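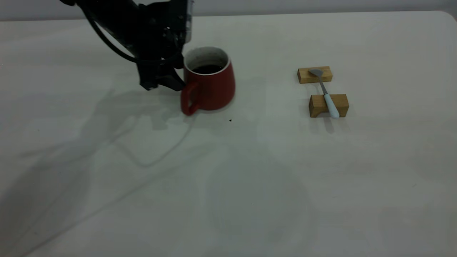
Section 7. Reporting a fight or assault at school

This section is for teachers, aides and front office staff of the Cedville schools who use Jivadeck to record incidents. It explains how to open a report, how to attach statements, and how to send the report to the school safety officer. For bullying reports without physical contact, please use Section 2.

Before you start

Make sure that every person is safe and that the nurse has been informed. If somebody is in immediate danger, call 911 first. Jivadeck does not call the police, also when you mark a report as urgent.

You need your staff login and the number of the room or area. The main office at Cedville High is entered as area 810, and the bus loop is entered as area 1301.

Opening the report

1. Log in to Jivadeck and select Incidents, then New.

2. Under Type, choose Physical. If an adult was involved in the contact, choose Physical, Adult Involved. The second choice sends a notice to the district office at the moment you save.

3. Enter the date and the time when the incident began. Do not enter the time when you are writing.

4. Enter the area number. If the fight moved from one area to another, enter the first area here and write the others in the Notes field.

5. Add the students by their student ID. The name appears after you press Tab. Check it before you continue, as brothers and sisters have often similar numbers.

6. In the Notes field, write what you saw and heard yourself. Use short sentences. What other people told you belongs in a statement, see below.

7. Press Save Draft. The report receives a number and is visible only for you and the safety officer.

CAUTION: A draft which is not submitted in 2 school days is locked. Only the safety officer can open it again.

Adding statements

1. Open the draft and select Statements, then Add.

2. Choose Student, Staff or Visitor.

3. Type the statement in the words of the person, or upload a scan of the paper form. The scan must be a PDF.

4. Enter the name of the staff member who took the statement. It cannot be a person who took part in the incident.

Note: Phone videos made by students are not uploaded here. Write in the Notes field that a video exists and who has it. The safety officer will collect it with the Clilby form.

Submitting

1. Press Review. Empty required fields are shown in orange.

2. Press Submit. After this step you can add a correction, but you cannot change the first text.

3. Write down the report number. Police and parents will be given this number by the office.

CAUTION: Do not send a printed report to parents. Requests for copies go to Yasaman Rahimi in the records office.

If the report was sent to the wrong school, do not make a second one. Contact Khairul Yeoh at the Jivadeck help desk and give him the report number, and he will move it.

Section last changed 09/01/2025. The old screens from April are no longer in use.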